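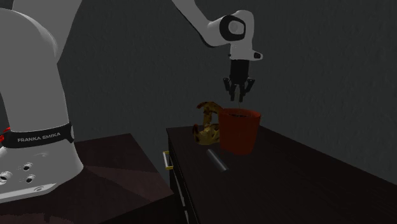 **Trondstead students take robot arm project into final month**

TRONDSTEAD -- Students in the robotics elective at Trondstead High School have until the end of April to teach a simulated robot arm to clear a table, and they are doing almost all of it without touching a real robot.

The class has 17 students this semester, split into 4 teams. Each team works on the same task in a physics simulator: the arm has to pick up small household objects, such as a cup, and put them where the program asks for them. The objects are placed differently at the start of each try, so a set of fixed motions will not do the job.

The simulated arm is modeled on a Franka Emika arm with a two-finger gripper. The class runs it on desktop computers in the school's old drafting room, which was rewired over the winter break.

Students began in January with joint angles and coordinate frames, mostly on paper. By March they were recording practice runs, steering the arm with a game controller and saving each attempt. The class now has 399 saved runs in a shared folder. Teams use them to train a control program, then test it on table layouts it has not seen before.

Cups have been the hardest part for most of the teams. If the gripper comes down a little off center, it can land on the rim and tip the cup over. One team rewrote its approach so the arm stops above the cup, checks its position and then lowers straight down. Another team picks cups up from the side, which takes longer and gets crowded when other objects are close by.

Curved objects bring a different problem. The grip has to line up across the narrow part, and the angle changes every time the table is reset. Cylinders on their sides tend to roll when a finger brushes them, and a run is scored as a miss if anything leaves the table.

The course is in its second year. Last spring the class built small wheeled robots from kits, and a good part of the semester went to broken wires and dead batteries. The simulator has its own troubles -- files that won't load, objects that sink into the table when the physics settings are wrong -- but students can reset and try again in a few seconds. They can also work on the project from home if their computer can handle it.

Marinho, a machine shop on the east side of town, paid for two of the graphics cards used in the class. The rest of the equipment came out of the school's regular technology budget.

Teams will enter their programs in the Vovulgate Challenge, a regional contest for high schools that is held online. Entries are run on the organizers' computers on 8 table layouts that are kept secret until the results come out. Scores are based on how many objects end up in the right place, with points taken off for drops and for contact between the arm and the furniture. Trondstead did not enter last year.

Grades in the course do not depend on the contest score. Each team turns in its code, a written report and a log of failed runs with notes on what went wrong.

The teams will show their work in the school library at 6:30 p.m. on the last school night of April. Admission is free, and visitors can try steering the simulated arm themselves. Parking is in the Zaretti Street lot; the front lot will be closed for paving.

Sign-up for next year's robotics elective opens in May through the counseling office. Students need to have passed Algebra I. No programming experience is required.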